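Gripper width signal goes to garbage when holding a bundle of thin things

October
5 min read
Posted by valtar_widthwise

I have a policy trained on hand-held gripper demos, kitchen tidying, two hands. It's fine with mugs. It's fine with jars. It falls apart on anything that comes in a handful, meaning chopsticks, skewers, or a spatula somebody grabbed together with three other things.

Setup: wrist camera at 32 Hz, jaw width estimated from the finger positions in the image, poses from visual-inertial SLAM, all of it run through the Rumava pipeline with more or less default settings. 885 demos after filtering, of which 193 involve a grasp on more than one object. The policy predicts relative end-effector pose plus jaw width, in chunks.

What happens at rollout: the arm goes to the right place, closes, lifts, and then the width command starts to breathe. Open a hair, close a hair, open a bit more. With a mug you'd never notice. With a bundle, each breath costs you a chopstick. By the time it gets where it's going it is delivering a single chopstick with great care.

I have tried more training epochs (no change), a lower learning rate (no change, but slower), and smoothing the width output (now it drops them all at once). Is this a data problem, a control problem, or a punishment?

abubakari_loop

Data problem. Collect more demos.

zatelau_offbyone

The answer above is what people say when they aren't the ones collecting the demos. Before you pick the grippers up again, I'd look at a few things in the demos you have, in this order.

First, plot jaw width against time for ten of the bundle grasps and ten of the mug grasps. Raw, before the pipeline smooths anything. A mug is rigid, so the width goes down, hits a floor and stays there. A bundle has no floor. The sticks roll over each other, the person squeezes a little more, the pile settles, they squeeze again. That wobble is real and your policy is learning it faithfully. The trouble is that a human hand wobbles with force feedback and your policy wobbles from memory.

Second, check what the width label means on your robot. If you recorded measured width and you're sending it as a commanded position, you have quietly trained the thing to apply no grip force at all. On the demos, the finger pads stopped where they did on account of the stuff between them. On the robot you're asking the jaws to go to exactly that width and then relax, mission accomplished. Rigid objects forgive this because friction and a bit of calibration error usually land in your favor. A bundle won't. The fix is dull: once the width has stopped falling and the grasp is established, subtract a few millimeters from the target and let the gripper's current limit do the holding. I do it as a relabeling step, so the policy learns the tighter number and I don't have to remember a hack at deploy time. I remembered it twice out of three times, which is how I came to prefer relabeling.

Third, look at blur. Demonstrators move quickly once they think they've got hold of something, and they always think they've got hold of something.
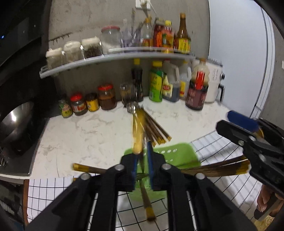
If your width estimate depends on finding the fingers in every image, dump the detection confidence next to the width plot and see whether the breathing lines up with dropouts. Mine did, on a good fraction of the bundle clips. Long objects sticking out at odd angles will cross whatever you're tracking, the detector guesses, and the interpolation fills the hole with something smooth and wrong. I now hold the last good value for short gaps and throw out the segment for long ones. It cost me some episodes I was fond of.

Last thing, on two hands: check the clock offset between the left and right recordings. An 80 ms offset is harmless when each hand minds its own business, and ruinous in a handover, where one gripper learns to let go slightly before the other has shown up. It looks exactly like a weak grip and will waste your whole afternoon.

I would not smooth the output. You've seen what that does. Smoothing delays the squeeze as well as the wobble, and the squeeze was the part you wanted.

valtar_widthwise

Plotted it. You were right about the second one, and the third one, and I'd like it noted that my clocks are fine – the offset is under one sample. Measured width was going straight in as the command. I relabeled the closed segments a few millimeters tighter and retrained overnight, and the bundle now stays a bundle for most of the trip. It still loses the odd skewer on a fast turn, but I've lowered the speed cap and my standards to match.

rumava_nightly

Same issue here but with forks. Does the relabeling work if your gripper doesn't expose a current limit? Mine only takes position, and when it can't get there it faults and opens all the way, presumably out of spite.

zatelau_offbyone

Check whether the fault threshold is configurable first. If it isn't, keep the offset very small, put softer pads on, and let the rubber be your current limit. Start with one fork.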